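Gathering sorting demos with two arms: project report
Group 3, Zulmira Guerreiro, Lieven Verbeke, Cristóvão Calado
Supervisor: Henrique Abreu

Where we got to

Short version, the data is collected, the training is half done, the report is due tomorrow. Villads Þrastardóttir's group had the rig until December so our start was late and some of the sections below are thinner than we wanted.

The task

Small things on a table, bins at the back, two arms, put each thing in the bin with others like it. The system should learn this from examples, with no hand-written rules for each object. We called the project Troltov, it was the name of the shared folder and it stuck.

Last year's group (project Cama) did the same kind of thing with one arm and blocks. Blocks are easy. They don't fold, they don't slide about, and the fingers close on them the same way every time. We wanted packets and cloth in there as well as hard stuff, and we wanted both arms so that whichever one was nearer could do the pick.

How we recorded

One person drives the arms, one person resets the table and types the notes. Swap after every block of 11 runs. We tried longer blocks at first and the driving got sloppy towards the end, you can see it in the paths, lots of little corrections before the grip.

A run starts with both arms up and the grippers open. It ends when the object is let go over a bin and the arm has backed off. If the driver drops it on the table they can pick it up again and the run still counts, but it gets a "retry" tag. Henrique told us to keep those. We had been deleting them for the first two sessions which was a waste, those are gone now.

Things we wrote down for each run: which arm, which object type, which bin, retry or not, who was driving. The "who" column turned out useful. Lieven comes in from the side, Zulmira always straight down, and the first model we trained seemed to mix the two and ended up hovering. Splitting by driver for a test made this a lot clearer. For the final set we agreed on straight down for anything flat and let people do what they liked with the rest.

Numbers

Target was 4000 runs. This was silly. We finished with 307 good ones after cleaning. Good means the camera and the arm logs line up, the tags are filled in and the object ends up in a bin. Most of what we threw away was log trouble, the recording script carried on after the arm side had stopped and nobody looked at the terminal. Cristóvão put in a beep. Should of done that on day one.

What went wrong

Packets. They are light and a bit see-through in places, and from the fixed camera the model loses them against the table top. Also when the gripper closes the packet bends and looks like a different object. More than half the retries are packets.

Arms near each other. Both can reach the middle, so the driver has to think about where the other one is parked. We had 3 bumps, no damage, but after the last one we made a rule that the idle arm stays on its own side with the fingers open. The model has picked up the rule from the data, which we liked.

Bins moving. They get nudged when somebody leans in to reset. We didn't fix them down on purpose, a bit of shift is good for training, but for the first sessions we also didn't write down when it happened so we can't say how much shift there is. If you take over this project, note it every time.

Labels. We had "cloth" and "tissue" as two types, then couldn't agree with each other on half of them. Merged.

Training so far

Used the Benex training code from the lab with the settings it came with, only changed the batch size as the machine ran out of memory. Hard objects look promising. Soft ones it goes to the right area and then closes too early or too high. Only the first pass has been run so no proper table of results here, it will go in the appendix if it finishes tonight.

We also tried starting from the Cama weights. Didn't seem to help, maybe the one-arm data is too differnt. Needs a fair test with the same number of steps, ours wasn't.

For the next group

Get the rig earlier. Check the logs after each block and not at the end of the day. Do the hard objects first to get the drivers warmed up, then packets while everyone is still awake. Keep the failures. Mendes, the old labelling tool, is slow but it does save your work when it crashes, our own script doesn't. 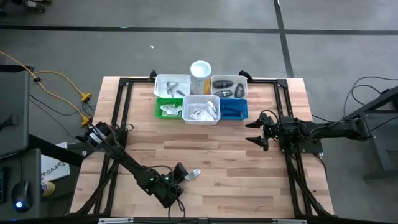

Still to do before handing in: finish the second training run, fill in the appendix, and copy the notes off Lieven's laptop into the shared folder.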